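Review: Skallex case and bond diary, desktop edition

Skallex is a record-keeping program for small bail and surety offices. It stores client details, court dates, payment plans and collateral, and it sends reminders. I have used it in a two-desk office since February, in place of a paper diary and a shared spreadsheet. Zdeňka Kratochvíl, who shares the office, entered most of the older files and contributed the notes on import.

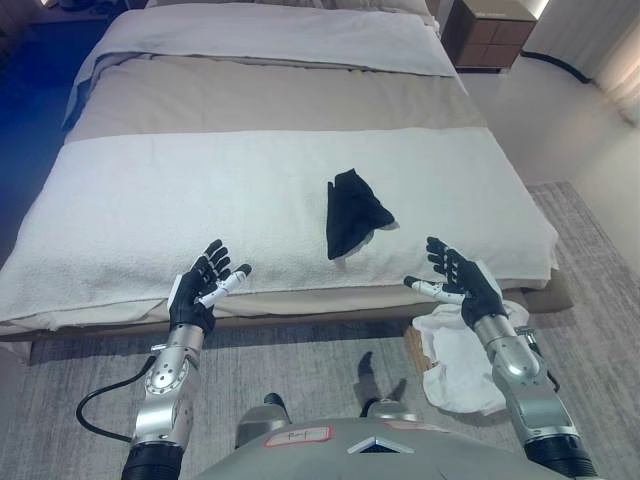
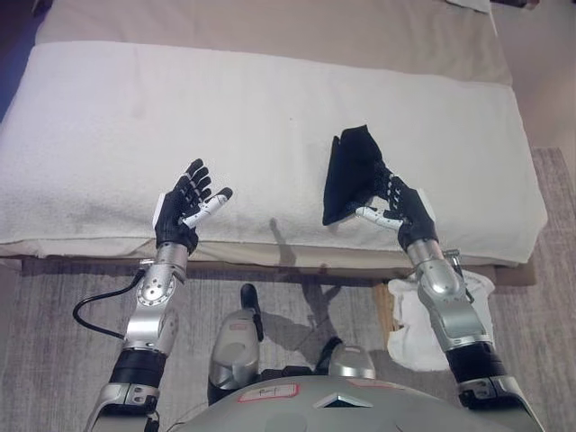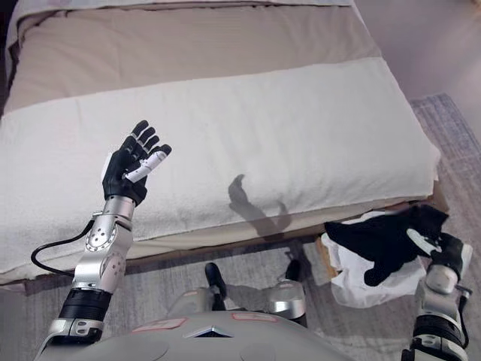

Installation is simple. The program runs on an ordinary office computer and keeps its data in one folder, which can sit on a local drive or a network share. We put it on the share. Opening the client list over the network takes a little longer than opening it locally, but the difference is small enough to ignore.

The client record is the strongest part. Each person has one page, with tabs for charges, bond amount, co-signers and contact history. A co-signer who has backed more than one bond appears once and is linked to each. In our spreadsheet the same person could be typed in under several spellings, and we had several of those to merge. The merge tool keeps both sets of notes and marks where each came from.

Court dates are handled well, with one reservation. A hearing can be moved without losing the original entry, and the change is logged with the user's initials. Reminders go out by text or email at intervals you choose. The reservation is that the default reminder is sent at 6 a.m. and the setting to change it is under Office rather than Messages. Change it before you enter a live client.

Payment plans are adequate. You set the premium, the deposit and the interval, and the program works out the rest. It does not cope with a client who pays part of an instalment early. Zdeňka's method is to enter the part payment as a separate line and reduce the next instalment by hand. It works, although the printed schedule then shows a correction the client will ask about.

Import is the weak point. The program accepts up to 500 records at a time from a plain spreadsheet file, and it rejects the whole batch if one date is in the wrong form. The error message gives no row number. We went down to batches of 100 and found the bad rows that way. Accented letters came through as question marks until the file was saved again with a different encoding — the manual mentions this in an appendix.

Support is by email only. Osamu Sekiguchi answered both of my queries, the first within 12 hours and the second the next morning. The answers were short and correct. He confirmed that row numbers in import errors are planned but would not give a date.

I also tried Flidmont on a trial licence. Its calendar is easier to read and it handles part payments properly. It has no way to record collateral beyond a free text box, and we hold vehicle titles, so it was ruled out for us. An office that writes unsecured bonds only should look at it first.

Good points: linked co-signers, a full change log, collateral records with release dates.

Bad points: import errors, part payments, the 6 a.m. default.

We have renewed for another year. The spreadsheet is still on the share, set to read-only, and the paper diary is in the bottom drawer until the last of its open cases closes.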